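Sorting my mother's buttons

When my mother moved to a smaller apartment in December, she gave me her sewing things. I did not expect so much. There were 800 buttons, and I know this number because my aunt Setareh Ghaffari counted them with me for two evenings, with much tea.

First we sorted by color, but then the coat buttons were mixed with the shirt buttons and it was not useful. So we started again by size.

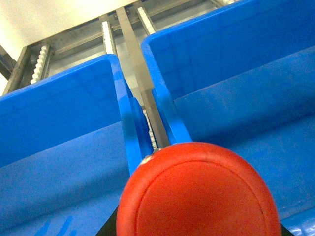
Two blue bins and something red.

Of all of them, I kept 350. The others went to the Akbari shop near the station, where the owner repairs old coats and is always missing one button. She paid me with a zipper, which I think is a fair price.

My favorites are 6 brass ones from my grandfather's winter coat. They are too heavy for any shirt I have. Maybe I will make a cushion with them, if I learn to sew a straight line before next winter.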